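Skotik Two-Arm Bench Build: Progress Report for September
Submitted to the Gudeta Community Workshop Fund

Work on the shared bench at Rarnden has moved from assembly to task trials. Both arms are mounted and powered, and 1,260 of the 3,038 dollars awarded remains unspent. The wiring on the second arm was redone early in the month after 2 connectors worked loose.

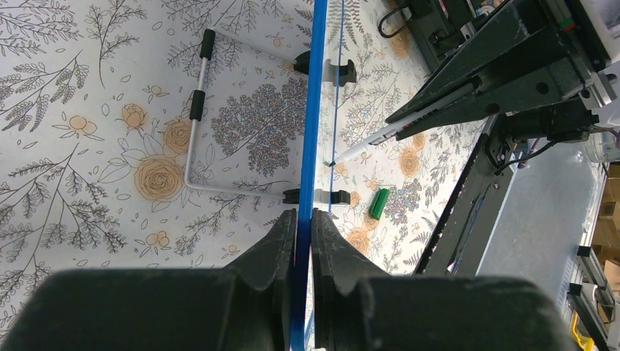 Teresa Rutkowska

The current task is writing on a clear sheet. The left gripper holds the sheet by its blue edge while the other arm brings a green-tipped marker to the surface. Members have logged 13 trial sessions to date. Pen pressure is still uneven - the arm flexes slightly at full reach - and Kiprono Lyimo is preparing a stiffer bracket for the marker.

We request approval to move 2 hours of weekly bench time from assembly to testing.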